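4.2 What the tray is doing on the table
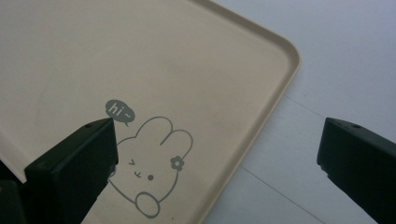 Figure 3. Beige plastic tray with a printed bunny and a speech bubble reading "hi~".

I should admit that I didn't plan to write a section on trays. When Ngân Tạ and I started visiting homes for this study, we were after the big stuff - tables, sofas, the hallway cabinet everyone fights about. The trays crept in sideways. By the end of September we had 2843 object entries in our shared log, and when I sat down one evening to sort them, I kept running into the same kind of note: "on the tray," "under the tray," "moved the tray first." So I went back and asked people about them, and they had a lot to say!

The tray in Figure 3 is a good one to start with. It's a big, plain, cream-colored thing with a raised rim and rounded corners, and then there's this bunny on it, drawn in gray outline, winking, one paw up, with a flower by its ears. The beige just shows through the body, so the drawing stays pretty quiet. I like that a lot (I've wanted one ever since, and Ngân is tired of hearing it). Put a few mugs down and you'd lose most of the picture.

Losing the picture matters more than I expected. In the 40 homes we visited, people with a decorated tray talked about it differently from people with a plain one. Plain trays were for carrying. You load them up, you walk, you unload, you lean them against the wall next to the toaster. Decorated trays tended to stay put, and their owners had opinions about what was allowed to land on them and where. One woman in Hemau kept her keys strictly to one side so that the face of a printed cat stayed clear, and she moved my coffee cup twice while we were talking. She didn't seem to notice she was doing it. I did, and I wrote it down both times.

Emilian Jitaru, who read an early draft of this section, thinks I'm making too much of faces. His argument is that any picture will do the job, and that a lemon or a sailboat would get the same treatment. He may be right. We only had 13 trays with a face or a figure on them, and I wouldn't hang a theory on that. Still, a character that greets you is a slightly different guest at the table than a lemon is. A printed "hi~" is addressed to somebody. Several people told us they say hello back, at least in the morning, and one teenager in Bastel said good night to hers as well.

The other thing I want to talk about is the rim, which I ignored completely for the first month. A narrow lip like the one in Figure 3 doesn't look like much, but people lean on it when they explain how they tidy. Whatever is inside the rim counts as put away. Whatever is outside it is mess. I heard this in nearly the same words in homes that had nothing else in common - "if it's on the tray, it's fine." One father told us his kids had worked this out before he had, and that the tray in their living room now holds a layer of crayons, hair ties and battery covers that he has officially agreed not to see.

We tried to get at this with a sorting task, where we asked people to go through their own living room photos and mark anything that looked untidy. Of the loose items they marked, 70 percent were sitting on a bare surface, and very few were on a tray, even when the tray was packed. I'd be careful with that number, as the photos were taken by the residents themselves and they may well have cleared up first. I know I would have. Section 4.3 picks up the same question with baskets and bowls, where the sides are higher and people are a good deal less forgiving about what ends up at the bottom.

Related items
Bowls by the door: keys, coins and the Görtz interviews
Who moved the fruit? Shared surfaces in small kitchens
Liltik household objects log: notes on coding
Faces on everyday things, a short reading list
Tidy enough: how families agree on a clean table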